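The quota was 945 by the end of October, and Alina Jitaru had the late shift.

She came in at 4:30, hung her coat on the hook by the sink, and read the sheet the morning people had left. Task sixteen, hairbrush to basket. Two-handed. Vary the start. Under that someone had written in pencil, "Lamptey says slower."

Lamptey always said slower. He ran the Venmont office from the floor above and watched the recordings at double speed, so she did not see how he could tell.

She picked up the grippers, one for each hand, and squeezed them a few times to loosen her fingers. She pressed the pedal, waited for the tone, and reached for the brush. Lift, carry, lower, let go. Pedal. She took the brush out of the basket and laid it down again with the handle pointing a different way. Pedal.

The work was paid by the accepted example. A dropped brush could be accepted if you picked it up again in the same take, which had surprised her the first week. Manuda, who trained her, said the model had to learn what to do about a mistake, and it could only learn that from people making them. "But don't make them on purpose," Manuda said. "It shows."

Alina had tried it on purpose once, to see. Manuda was right. Her hand had let go before it should have, and then it had waited.

At home she had begun to notice her own hands. She noticed that she turned a cup before lifting it. She noticed that when she brushed her daughter's hair she held the handle far back, near the end, and that her mother had held it the same way. She could not say when she had learned that. There had been no pedal.

By seven the window was dark. She did a run with the basket set farther back and the brush turned with its head to the right, toward it. She brought her left hand in and stopped just over the table, the way she did each time before she decided where to take hold.

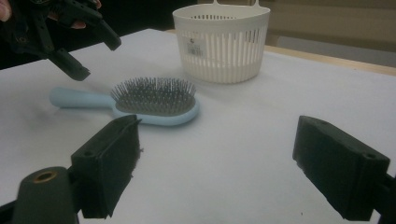

Task sixteen, both grippers near the brush.

Lamptey came down at eight with his coat on.

"These are good," he said. "There's a little pause before you pick it up. Can you lose that?"

"You said slower."

"Slower, yes. Not stopped."

She did the next 3 without the pause. On the third the brush slid out of her grip and landed on its bristles. She picked it up, put it in the basket, and pressed the pedal.

"Keep that one," Lamptey said, and went to find his keys.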